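Trollach Garment Folding Set
README and data card

Version note
This card accompanies the July release and replaces the sheet dated June 26, 2021. Users of the earlier sheet should note that the category once called "soft tops" has been divided into T-shirts and sleeveless tops. File names have not changed.

Summary
The Trollach set records the handling of everyday laundry on a flat work surface: smoothing, turning, sleeve placement, folding and stacking. It was prepared by the Trollach Textile Care Laboratory for the study of how ordinary clothing behaves between the dryer and the drawer. The set contains 120 sessions. Each session concerns a single garment or household linen and ends when the item has been folded or when the time limit has been reached.

Contents
sessions/ Recordings, one folder per session
garments/ Garment sheets listing fabric, size, cut and age
folds/ Fold guides, with the order of creases
notes/ Remarks entered by the annotators
CHANGES Corrections made after release

Garments
The garment pool consists of 40 items. T-shirts make up the largest category, followed by dish towels, pillowcases, long-sleeved shirts and children's pajamas. All items were purchased new or taken from the laboratory's own linen store, and all were washed before entering the pool. Items bearing names, school crests or personal marks were excluded.

Fabric content was copied from the sewn label where one was present. Where the label had been removed, the field reads "unlabeled" and no estimate has been supplied. Stretch was graded by hand on the Royer scale, an in-house measure with 3 levels. Grades should be compared only within this set.

Starting condition
Garments are presented in one of the following conditions, as entered on the session sheet:

flat: the item lies open with its main seams visible
partly crumpled: some of the item is spread and the remainder is bunched
heaped: the item has been dropped without arrangement

The partly crumpled condition is the most frequent for T-shirts. It is also the condition in which annotators disagreed most often, particularly over whether a hem hidden under the body of the shirt should be entered as folded or as bunched. The rule adopted is that a hem is folded only if it lies along a single crease.
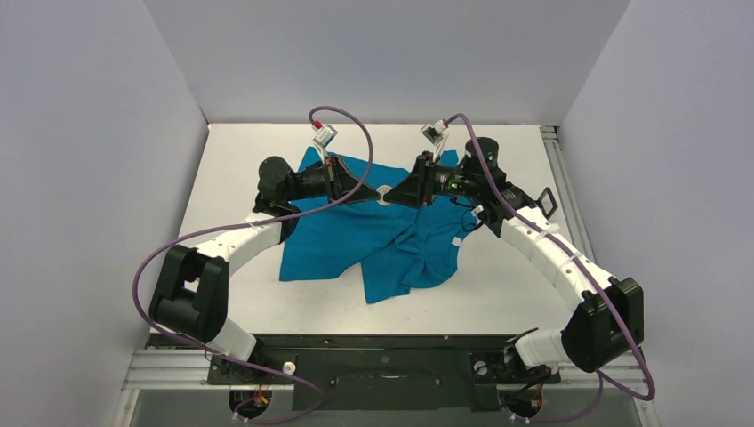 Clorkier, in comments returned on the draft card, asked that T-shirts with side seams be separated from those knitted as a tube, on the grounds that tubular shirts tend to twist after washing and will not lie square however carefully they are smoothed. The comment further proposed that the twist be measured at the hem.

The first part of this request has been accepted. The garment sheets now include a field named "seam," with the values "side," "tube" and "unknown." Twist at the hem has not been measured, as the shirts were not kept under constant humidity between sessions.

Fold guides
Two folds are defined for T-shirts. The Jasix fold brings each side to the center line, turns the sleeves back over the body and closes the shirt in thirds from the hem. The half fold brings one side over the other, sleeves together, and closes the shirt once from the hem. Dish towels and pillowcases use the linen fold described in folds/linen.txt.

The guide in use is named on each session sheet. An item folded neatly by a different method is entered as "other," and its final shape is graded in the usual way.

Grading
The finished fold is graded for squareness, visible wrinkles and placement of the collar or leading edge. A session normally reaches its final grade in around 45 seconds of review. Disputed grades are kept in the notes folder with both values, and the lower value is used in the summary table.

Known limitations
Heavy garments are poorly represented. The set contains no denim, no lined jackets and no fitted sheets. Dark fabrics are less reliable for wrinkle grading than light or mid-toned ones, and users are advised to report them separately. Repeated folding leaves faint crease lines in cotton, so later sessions with the same shirt may appear easier than earlier ones. The wash count on the garment sheet should be consulted before sessions are compared.

Permitted use
The set may be used for teaching and research. Redistribution of the full set requires written permission from the laboratory. Corrections to garment sheets should be submitted with the session folder name and the field concerned; accepted corrections are entered in CHANGES.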